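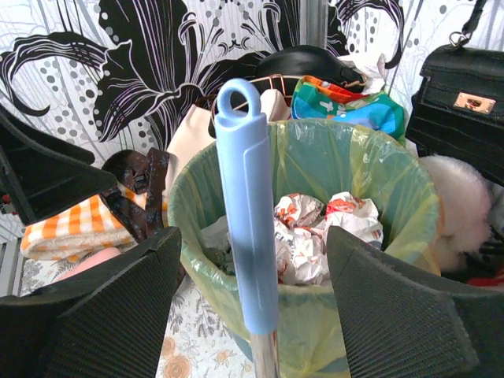 Household waste collection in Akidby moves to a two-stream schedule in April. General waste will be picked up every 7 days and food waste every 4, according to operator Dixit. The change covers 154 streets.

Bags must be tied and may not exceed the bin rim — lids left open will be logged as overfilled.

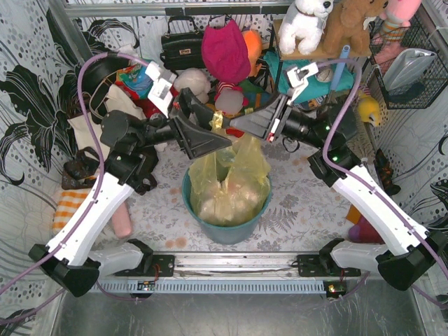
Fees

The monthly charge stays the same for 80-liter bins. Rates for larger sizes are under review, said Catherine Chisholm of Dixit.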